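Projekt Moulin: Beispiele sammeln in Brendthorpe

Startseite > Galerien > Moulin

Für das Lernsystem Clundis nehmen wir in der Werkstatt Brendthorpe Greifbewegungen mit 2 Armen auf. Geplant sind 3.720 Durchgänge, bis Dezember waren fast 2.000 gespeichert. Pro Gegenstand sind 100 Durchgänge vorgesehen, danach wird gewechselt. Fehlgriffe bleiben im Datensatz und werden markiert. Ausgewertet wird in Prutville.

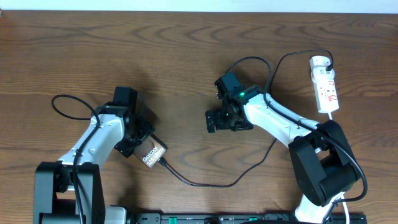
Schachtel mit Aufdruck „Galaxy S25 Ultra“ im linken Greifer, der rechte ist leer und geöffnet.

Zurück zur Übersicht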